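In praise of the handwritten label

I've got a bee in my bonnet about labels, and since I've been boring everyone I know with it I may as well bore you too. My view is that a shop, a stockroom, a shed, a kitchen cupboard, any place where things live on shelves, ought to be labelled by hand, in pen, on scraps of paper, by the people who have to find the things. Label printers can go in the bin. (All right, in a drawer.)

I came to this through the back door. For years I did the ordering for a small household goods shop called Lundus, and when we moved premises we had to kit the whole place out with shelving before a single mop went on sale. Grey metal bays, the sort with holes in the back panel, bought second-hand and no two sets quite alike. We put the shelves up, we took them down because they were too close together for the washing-up bowls, we put them up again. And then came the question of what went where, and I discovered I had very strong opinions.

The owner wanted a proper system. She'd been to see a place called Pesia, which was three times our size, and come home dazzled by their location codes. Every shelf had a printed strip with a string of letters and numbers, so a box of light bulbs might live at B-14-02-R. She bought the machine. It cost more than the shelves did! It took a special roll of sticky tape in a special cartridge, and the cartridge was forever running out on the afternoon a delivery came in.

What I noticed, after a few weeks of B-14-02-R, was that none of us could remember a blessed thing. We'd look it up, walk to the shelf, walk back because we'd forgotten the last letter, look it up again. The strips were lovely and straight and our eyes slid clean off them.

So during the spring stocktake I started cutting up bits of paper. Nothing fancy, small white squares, and on each one a word or just a mark. A big scrawl for batteries. A triangle for anything that had to go back to the supplier. A cross for "don't put anything here, the bracket's wonky". I kept them in a plastic basket on the shelf and took the basket along with me from bay to bay.
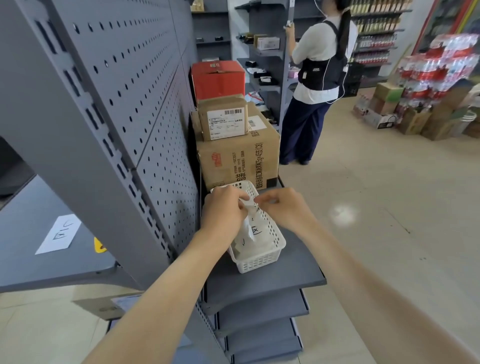 The basket matters more than you'd think. If your labels live in an office drawer, you won't fetch one for the sake of a single box, you'll tell yourself you'll remember, and you won't. If they're sitting at elbow height next to the stock, it takes you no time at all. I'd go so far as to say that's the whole trick of tidying anything – keep the stuff you tidy with right in the middle of the mess.

Now, people say handwriting looks scruffy, and I'll give them that up to a point. I wouldn't want my chemist working off a doodle. But scruffy is a thing customers mind far less than shopkeepers imagine, and in a stockroom there aren't any customers. What you want there is a mark you can recognise sideways on, with your arms full, from the far end of the aisle. My big lopsided triangle beat fourteen-point capitals every time.

There's also the matter of what your hand does for your head. When I'd drawn a mark myself I knew where it was. I could have walked you to it in the dark. When the machine had spat it out I was as lost as a new starter, even if I'd been the one pressing the buttons. I don't know the science and I'm not going to pretend I've looked it up.

The other side of the argument, and I've had it put to me quite crossly, is that a private code is no good to anyone else. What happens when the person who draws the triangles goes on holiday? Fair enough. We did have one bad fortnight where two of us were using the same squiggle, me for "fragile" and my colleague for "nearly out", and we reordered an enormous quantity of gravy boats. But we fixed it in ten minutes by writing the marks out on a sheet of paper and leaving it on the counter, where everybody could add to it. Try changing a location code system in ten minutes.

And there's the question of where the label goes. People stick it on the box. I did too at first. But boxes come and go, and half of them arrive already plastered in somebody else's stickers, barcodes and delivery addresses and who knows what, so yours simply joins the crowd.

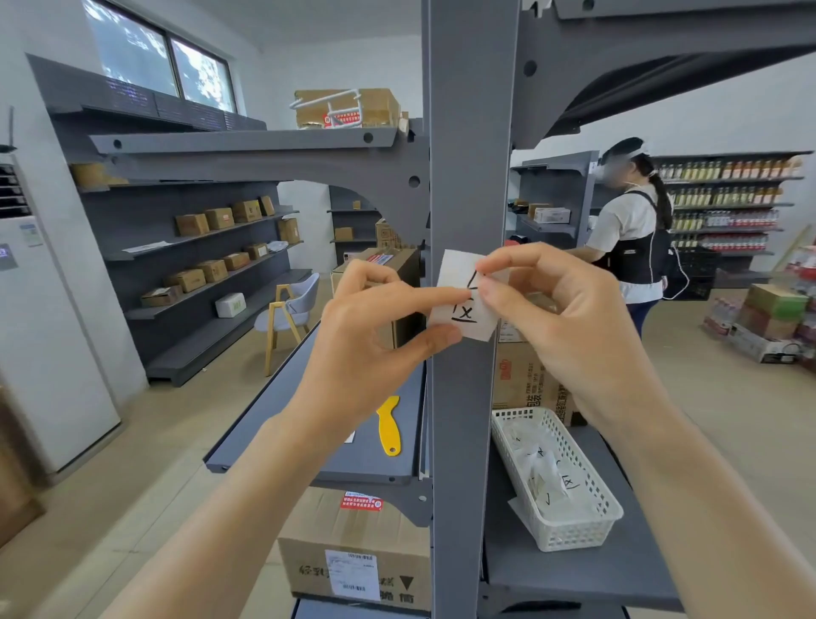

Put it on the upright. The upright doesn't get sold. It doesn't get flattened and put out with the recycling, and it's usually the one bare strip of metal in the whole bay, so a square of white paper sings out from it. You do need to press it down properly at all the corners, mind, or it curls. I've met shopkeepers who like the front lip of the shelf, but I think that's for prices, and once you mix up "what this costs" with "what lives here" you're in for a long day.

My last bit of advice is to label early, while the shelves are still half empty. Everyone waits until the stock's in, and by then you're labelling wherever things happened to land on moving day. With a few boxes dotted about and plenty of gaps, you can still change your mind about where the string should go.

I've since left the shop, but I'm told the triangles are still up. At home I've done the airing cupboard and the spice shelf, and I've got my eye on the garage. The family has drawn the line at the fridge, which I think is a pity, as there's a jar at the back that could do with a cross.

Comments

shelfstacker
Couldn't agree more about the uprights. We had lip labels at Harasym and every trolley that went past took one with it.

marrowfat
Sorry, no. I inherited a stockroom full of somebody's hand-drawn symbols and it took me 20 days to work out that the little house meant "returns". Print it in words!

tealeaf_again
A little house for returns is quite sweet though. What pen do you use? Mine fade by the window.

shelfstacker
Laundry marker. Smells dreadful, lasts for years.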